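4. First Use of the Steamer Insert

The Juntunen insert fits any round pot with straight sides and an opening wide enough to take it. Wash the basket by hand before the first use. Do not put it in a dishwasher.

4.1 Seasoning the basket

1. Fill the pot with 19 ounces of water. Do not add salt.
2. Set the empty basket in place and put the lid on.
3. Bring the water to a boil, then turn the burner down to medium.
4. Steam the empty basket until the raw bamboo smell is gone. Top up the water if it runs low.
5. Turn off the burner and let everything cool before lifting the basket out.

CAUTION: Steam burns quickly. Tilt the lid away from you and keep your hands clear of the rim.

4.2 Loading

1. Line the floor of the basket with parchment or cabbage leaves. Bare bamboo will stick to dough.
2. Put larger buns in first, then fit dumplings between them. Leave a finger's width between raw pieces -- they swell as they cook.
3. Lower the basket into the pot and check that it sits level. 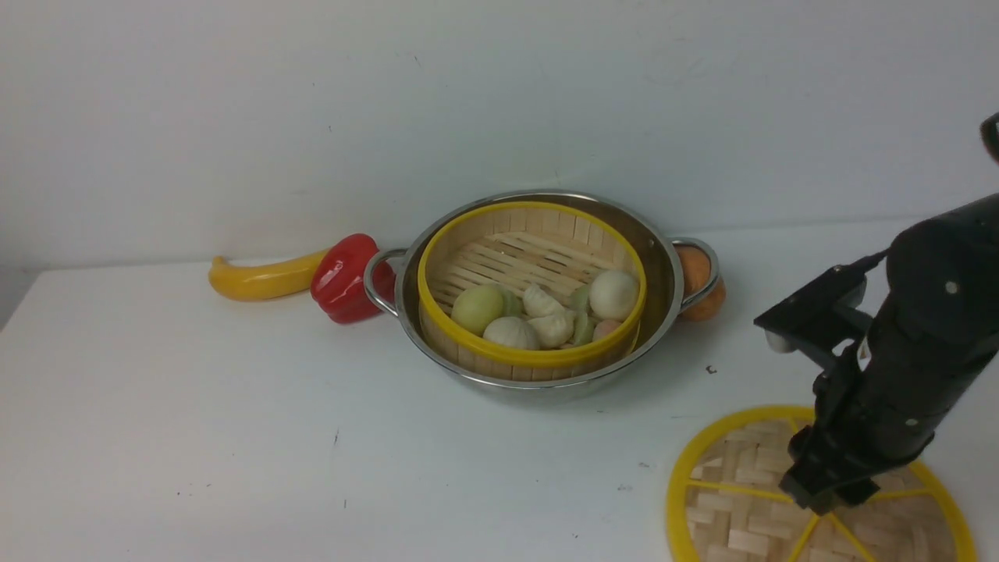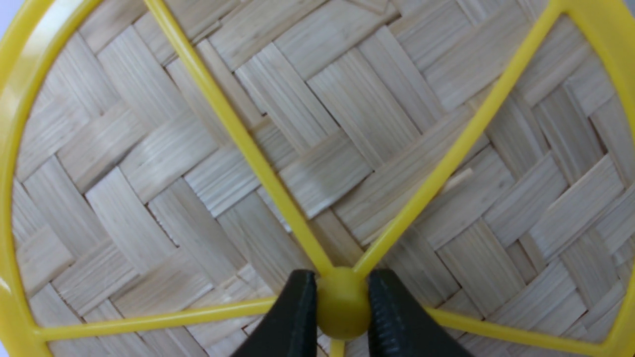

4. Cover and steam. Start timing when you see steam at the lid, not when the burner goes on.

NOTE: At altitudes above 1,000 meters, allow extra time. Cut one bun open to check before serving.

4.3 Drying and storage

Stand the basket on its side in moving air until it is fully dry. A damp basket will grow mold in a closed cupboard. If spots appear, scrub them with a stiff brush and white vinegar, rinse, and repeat the seasoning steps in 4.1.

Replacement liners come in packs of 100 (part 178). Order from the Kultard parts counter in Riltville.

Section revised June 24, 2022.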